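Print this post | E-mail this post

Giving up the second car

We sold the second car in July and I said I would write up how it went. We live on the Oleck side of the river, 9 miles from where I work in Sarham, and the bus stop is at the bottom of our street.

The car was costing us 900 dollars a year in insurance alone, before gas or tires. It needed brakes again too. I had been taking the bus twice a week anyway, so going to five days was less of a change than I expected.

The morning bus is fine. It leaves at 6:40 and I usually get a seat. Coming home is harder – the last direct one goes at six, and if I miss it I have to change at Neler and wait in a shelter with no bench. I have done that four times. Twice it rained.

Groceries needed some planning. We do one big trip on the weekend and I pick up milk and bread at the Rai market next to the stop. Their bread is better than what we used to buy, and it costs more.

The county says the Neler line will run until 2029 under the current contract. After that I don't know. If they cut the evening service we would probably look at a cheap used car again, but for now we're keeping the one.
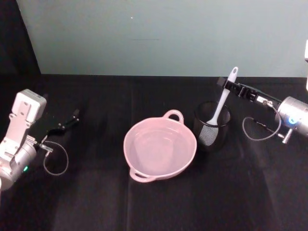 Page last updated: May 12, 2022

2 comments

The Neler shelter had a bench until last winter. I called the county about it and never heard back.

Does the 6:40 still skip the hospital stop? My sister needs to get there by eight.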